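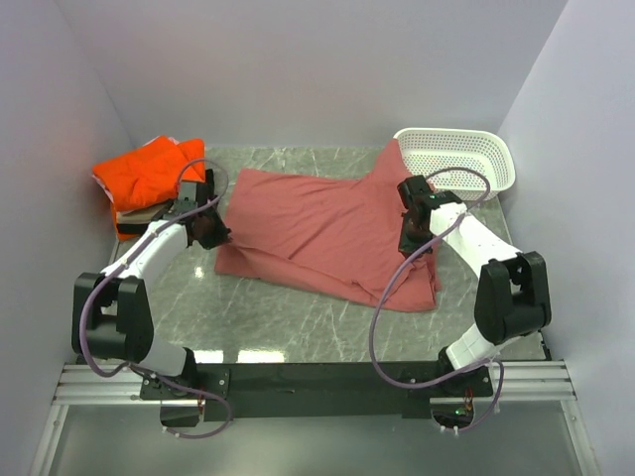
Figura 2. Célula de dois braços da oficina Hititz, com uma camisa rosa sobre a superfície de trabalho.

3.1 Montagem da célula

A célula foi construída na oficina compartilhada Hititz, com ferramentas manuais e peças de catálogo. Os dois braços são fixados a uma barra preta comum, apoiada em um par de trilhos paralelos de alumínio na parte frontal (Figura 2). Na primeira versão cada braço tinha base própria, e a distância entre elas mudava a cada desmontagem; a barra única eliminou a recalibração semanal.

As paredes, lisas e muito claras, facilitam a segmentação do tecido. O painel da superfície, cinza-escuro com veios brancos, é brilhante e produz reflexos que o limiar de cor por vezes confunde com dobras. Esses pixels são mascarados antes da estimativa de contorno.

Os cabos roxos acompanham os braços em laços amplos, presos por clipes brancos perto das bases. O controlador Zultstead opera a 400 Hz e a alimentação é de 24 V. Cada episódio dura no máximo 30 s e termina com a peça no cesto branco, ao fundo à direita. A Seção 4 trata do protocolo de coleta.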